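Search this site
Search

Call for participants: remote demonstrators for a simulated manipulation study

By Consuelo Arroyo
7 August 2026
14 shares | 2 comments

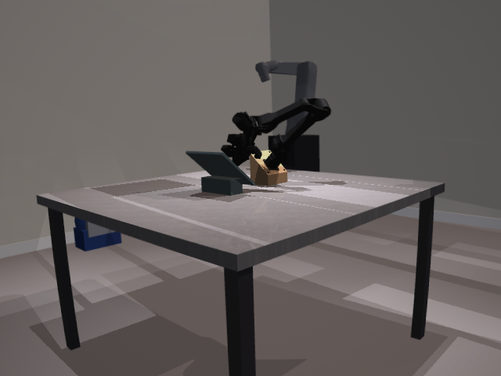

The Rendon group is looking for 60 adults to teach a simulated robot arm a set of tabletop tasks over the internet. You do the work from your own computer, in a browser, and you are paid for your time. No background in robotics is needed. About half of the places are held for people who have never controlled a robot of any kind.

What the study is about

Last year we ran a first round with a smaller pool of people. Everyone controlled the same simulated arm and repeated the same tasks, and we trained one policy on everything they recorded. In total we kept 314 demonstrations. When we looked at which of them helped the policy and which hurt it, the speed of the person mattered less than we had expected. Demonstrations with pauses in them were fine. The ones that caused trouble were those where the person changed their approach partway through, for example by starting a grasp from one side and finishing it from the other.

We removed those and trained again on the remaining 218. The second policy did better on the held-out table layouts, with less data. The gain was clear on tasks where the gripper has to come in next to something tall or slanted, and small on open-table tasks. Kwan-ho Wu wrote up the result as an internal report, and we will send it to anyone who takes part and asks for it.

What we don't know is whether the same thing holds with new people, and whether a short piece of instruction beforehand would give us cleaner demonstrations from the start. This round is meant to find out. Participants will be placed in one of two groups at random. One group gets the standard written instructions. The other gets the same instructions plus a practice session with feedback after each attempt.

What you will do

You will complete 2 sessions, on separate days, each lasting up to 90 minutes with breaks. In each session you move the arm with a mouse and keyboard. The tasks involve reaching, grasping, placing and lining things up on a table. The lighting and the position of the objects change between attempts, and some attempts will be harder than others. You may skip an attempt if you get stuck. Skipped attempts do not affect your pay.

The simulator is called Ivesine. It runs on our servers, so your computer only has to handle the video stream. We record the commands you send, the state of the simulation and the timing. We do not record your camera or microphone.

Who can take part

You must be 18 or older and able to read instructions in English. You need a laptop or desktop computer, a mouse with a scroll wheel, and a wired or otherwise steady internet connection. Tablets and phones will not work. Trackpads will not work either; we tried them in the first round and had to drop the data.

People who took part in the first round can't join this one. Employees of Lammers, which hosts our servers, are also excluded. If you get motion sick from moving images on a screen, please mention it when you write to us and we will send you a short clip to try first.

Pay

Each session pays $45, sent within two weeks of the session. If you finish both, there is an additional $20. If the servers go down during your session, you are paid for the full session and can book another.

Your data

Your name and contact details are kept apart from the recordings and deleted once payment has gone through. The recordings carry a participant code only. We plan to release them with the Kirkesis task set after the study ends. You can withdraw your recordings at any time before the release.

How to sign up

Write to Consuelo Arroyo through the contact form on the Rendon group page with the subject "Demonstrator study." Tell us your time zone, whether you have used a game controller or robot before, and what kind of computer you have. Sessions run through the end of November, including some evening slots. We answer in the order we receive messages and will tell you either way.

2 comments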